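# Benchmark Rules: Frequently Asked Questions

Maintained by Nuala Kavanagh and Josué Trindade for teams entering countertop tasks in the Valtus suite. Revised in August, mostly to remove promises we couldn't back up.

**Does a good score in simulation mean the arm is safe to run in a kitchen?**

No. It means the arm did well in simulation. The Vukov counter setup has a Franka Emika arm mounted beside a marble countertop, and a rendered can will never roll under a rendered fridge and get stepped on. Safety review of the physical cell is separate, and we don't accept a score sheet in place of one. 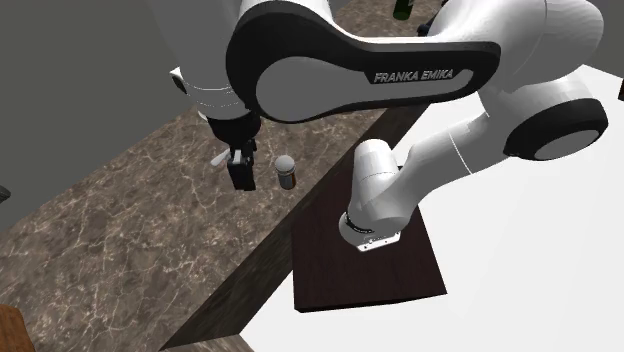
Page 7

**How many runs do you need from us?**

200 per task, with the seeds we send you. A team once gave us 3,000 runs and asked us to look at the best 40. We declined. Send every run, including the ones where the physics solver blew up.

**Can we call a grasp "successful" once the fingers close?**

You can call it a contact. Success needs a stated hold time and a stated end position, both written down before the first run. Darragh Duggan argued for a looser wording in the last revision and lost. If your paper defines success in a footnote, expect a letter.

**Is the wrist view enough evidence?**

Rarely. It looks convincing, which is part of the trouble. 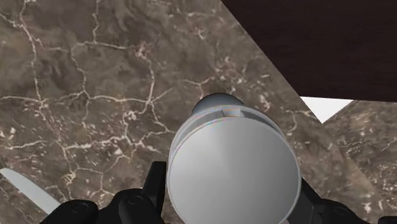
A close view can show an object clamped between the fingers and still leave you guessing how high it is above the counter. We want the pose log and the contact forces alongside it. Please don't send a highlight video.

**Our vendor says its policy is "standards compliant." Is that worth anything?**

Ask which standard, which edition and which clauses. Fastitico's sales sheet used this phrase for a year before Vendula Kolář got a clause number out of them, and it covered labeling. Compliance for an arm doesn't carry over to whatever you bolt onto the wrist.

**May we tune friction values?**

Yes, if you publish them. Rubber-like grip on every surface will get you a lovely table of results and some questions from us.

**Who checks the checkers?**

Fair question. Orla Ó Briain reruns a sample of entries at the Ó Dubhghaill lab without seeing our marks. When her numbers disagree with ours, both sets go in the results file.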